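About Us — Plaltlow Robot Care

Plaltlow Robot Care is a small workshop in Eldale. We set up, adjust and repair two-arm table cells for companies and schools that use them every day but have no technician of their own. Jinlong Yuan and Bukola Nwankwo started the company after many years of repairing packing machines, and we are still a small team.

Our own cell

We keep one cell in our workshop, and the staff call it Simon. Every new procedure is tried on Simon before we bring it to a customer. It has two arms on a black aluminum frame, with a wooden tabletop between them. Aminu Garba looks after it, and his notebook for this cell has 68 pages already.

How we look after a cell

The first work is always the frame. We check that it is square, then we tighten the corner joints in the same order each time, beginning at the left arm. A loose corner can look like an arm problem, and we have seen customers change a good motor for this reason.

After the frame come the cables. Each one must have enough free length for the arm to reach its farthest point, but it should not touch the table. Every 500 hours of running we open the cable clips, look for worn places and close them again with new ties. Every 900 hours we clean the gripper fingers, measure their opening and set the zero position of each joint again.

Then we do the handling test. We use hats, because cloth changes its shape every time it is picked up, and a gripper which closes a little crooked will lose the brim. Both arms take part in the test. If one arm drops a hat two times at the same point, Aminu stops the test and goes back to the finger alignment.

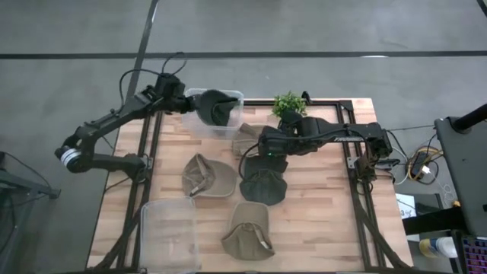 Handling test on Simon: the left gripper holds a dark green hat over a clear bin, the right arm is low over the table.

Visits and repairs

For customers near Eldale, Simão Bastos comes to your site with tools and the common spare parts. Nearly all frame and cable work can be done there in one visit. For joint repairs we ask you to send the arm to us — please keep the mounting bolts in a marked bag, and write down which side the arm was on.

Our workshop is closed on Sunday. To arrange a visit, please ask for Bukola Nwankwo and tell her the running hours of your cell.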